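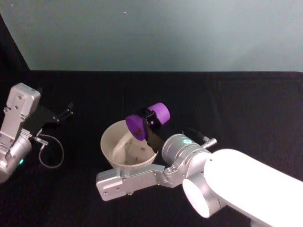
2 min read

Our report was meant to be about scooping. Most of it has ended up being about money, as anyone who has shared a bench with us since February could have guessed.

The Widau project asks a two-arm cell to portion dry goods into and out of a bowl. We planned the budget in an afternoon, with great confidence, and put nearly all of it into the Zeter grippers. The bowl, the black cloth and the purple tool went under "sundries", a line we set at £30. The sundries then took up five of our weekly meetings. The grippers took up one.

Lesson for next year's group: price the small stuff first. Spare fingers from Surkton were quoted at £48 a pair, delivery extra, and we had allowed for no spares at all. Cables were also missing from the plan, on the theory that arms come with cables. They come with short ones.
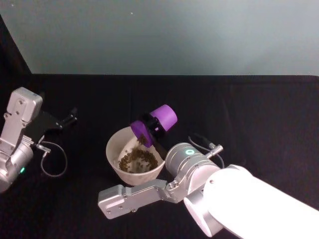
Would it be cheaper to buy one arm and skip the second?

On paper it would, but the cell is sold as a pair and the second controller is bundled, so the saving is small and you lose every two-handed task.

We have asked for a bigger sundries line in the next round. The form has a box for it, up to 2 lines of text allowed, and we used both.

Submitted 2018-08-24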